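Who Tells a Robot the Rules?

Hi, it's Ourania again! Last time I wrote about how robots know where their elbows are, and a bunch of you wrote in with the same question afterward: what stops a robot from bonking somebody? Great question. It's my favorite part of my job, so get comfy.

I work at a robot lab called Puvier. My desk is close enough to the robots that I can hear them hum, and I'm allowed to eat a sandwich there (well, not right next to them, we have a rule about that too). I feel pretty safe, and a lot of that comes down to rules.

Let's start with the grown-up word, which is "standard." A standard is a set of rules that lots of people agreed on and wrote down, so that everybody does the important stuff the same way. You use standards all day long. A stop sign is red in your town and red in your cousin's town. The plug on your lamp fits the outlet at your grandma's house. Imagine if every street picked its own color for "stop." Yikes!

Robots have standards too. Some are for the people who build robots, some are for the people who put a robot in a room and switch it on, and those are different jobs. You can buy a perfectly good robot and then put it in a silly spot, like right behind a door.

So before any arm moves in our lab, we do something called a risk assessment. It sounds boring and I promise it isn't, because you get paid to imagine everything going wrong. What if someone drops a pencil and reaches for it? What if the power goes out while the gripper is holding something? What if there's a drink nearby? What if a person with long hair leans in? We write every idea down, even the goofy ones. Then we ask two things about each one: how bad would it be, and how likely is it?

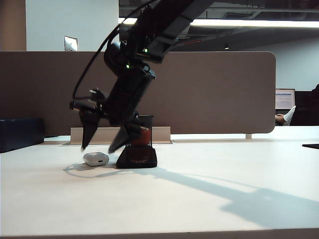
After that comes the fixing, and there's an order to it. The best fix is to make the danger go away completely. If a sharp corner could scratch you, round it off. If you can't do that, you put something in between, like a fence or a cover, or a sensor that stops the arm when someone gets close. Signs and training come last. Signs are fine, but have you ever walked right past a sign? Me too – about twice a week.

Speed matters a lot. Think about walking into your friend in the hallway, and then think about running into your friend in the hallway. Ouch. When people are going to be near an arm, it's often set to go slower and push more gently. Glass and liquids go on our what-if list as well. A spill can make a table slippery and can hurt the electronics, so we talk about what's in the cup and where the cup will be.

Then there's the emergency stop, or e-stop, which is usually a fat red button you can smack with your whole hand. Our rule is that anyone can press it, any time, and you will never get in trouble for pressing it. My coworker Oldřich pressed it once over a moth. We said thank you, and we meant it.

We test our e-stops too, and write the result in a notebook. Back in March I had to read through 23 pages of those notes, and my eyes went a little funny, but that's how you find out if a button is getting sticky.

Want to try it at home? You'll need one friend to be the robot and one to be the boss. The robot closes its eyes and moves a stuffed animal from one side of the rug to the other, only doing what the boss says. Before you start, make a what-if list together. Pick a stop word (ours is "pickle"). Set a speed limit, and clear the floor of anything pokey. Play a round, then look at your list again. I bet you'll want to add something!

If you come up with a really good rule, ask a grown-up to help you send it in. Next time I'll tell you how a gripper picks up an egg, and about the first egg I tried it with, which did not have a good day.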